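Module Robotique de service – Séance 5
Règles de bonne pratique pour la collecte de démonstrations à la pince tenue en main

Rappel du contexte. Le lot Garnura porte sur la manipulation d'objets du linge : cintres, pinces à linge, housses. Les démonstrations sont enregistrées à la main, puis converties par l'outil Gotel. La grille de contrôle est celle de la fiche Dudano, version de juin.

5.1 Préparation du poste
Le plan de travail est recouvert d'une surface claire et unie, posée à plat. On évite les nappes à motifs et les revêtements brillants. L'objet est posé seul. Pour les objets gris ou blancs, vérifier à l'écran que le contour reste lisible avant de lancer l'enregistrement – un réglage d'exposition suffit en général.

5.2 Position de départ
Chaque prise commence doigts ouverts, sans contact avec l'objet. Pour un cintre, l'orientation du crochet change d'une prise à l'autre. On ne remet pas l'objet « bien droit » entre deux essais.

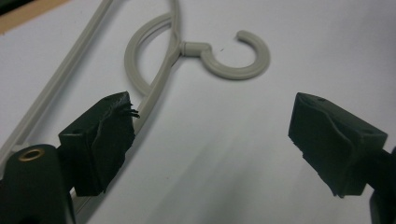
La saisie se fait ensuite en un seul mouvement, sans à-coup. Si les doigts se referment à côté, on termine le geste, on rouvre et on marque la prise « échec ». Les échecs sont conservés dans un dossier séparé. Ils ne sont jamais supprimés par l'opérateur.

5.3 Entretien de la pince
Contrôler les garnitures des doigts au début de chaque session. Une garniture décollée ou qui glisse est remplacée. Les fils qui dépassent sont coupés aux ciseaux, jamais arrachés. Noter l'intervention dans le cahier du poste, avec le numéro de la prise suivante.

5.4 Volume et contrôle
Objectif par objet : 400 prises valides. Sur le lot précédent (Gachanja), 1374 prises ont été enregistrées et 215 rejetées à la relecture, le plus souvent pour un départ doigts déjà fermés ou une main visible devant l'objectif. La relecture est faite par deux personnes, séparément. En cas de désaccord, la prise est rejetée.

5.5 À rendre
Un compte rendu de deux pages par binôme, avec la grille remplie et la liste des prises rejetées. Les fichiers bruts restent sur le serveur du module – ne pas les envoyer par courriel.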